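Print this release
E-mail this release

Laing Robotics Lab Questions Its Own Headline Number on Kitchen Robot Training

LUSUNSKA, November. A robot arm that does well in one kitchen layout may have learned very little about kitchens, according to results released this month by the Laing lab.

The lab spent the summer testing Pedley, a training method that was expected to cut the number of human-guided practice runs a robot needs. Trained on 400 runs, the Pedley system completed 79 percent of its household tasks. That figure drew attention when it circulated in draft. The lab now says it should be read with care.

Most of those tasks used objects left close to where they stood during training. When items were moved a short distance, the advantage over an older method trained on 1750 runs mostly disappeared.

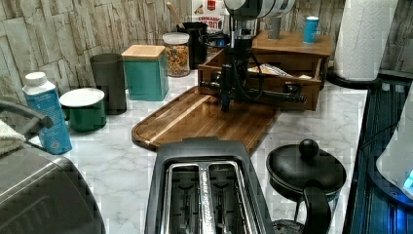
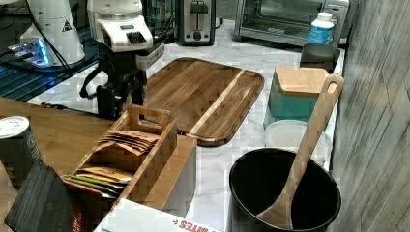 The arm at work over the marble counter beside the cutting board.

A second round is under way using the Alwood task set, which changes the layout between trials. The lab does not yet know if Pedley will hold up, and it has no plans to announce a product. Claims elsewhere that the method "solves" kitchen work did not come from the lab and are not supported by its data.

The lab will release records of all 2487 trials, failures included. Reporters are asked to quote the success rate only alongside the result for moved objects. A demo video, when there is one, will be shown at normal speed and without cuts.

Last updated: November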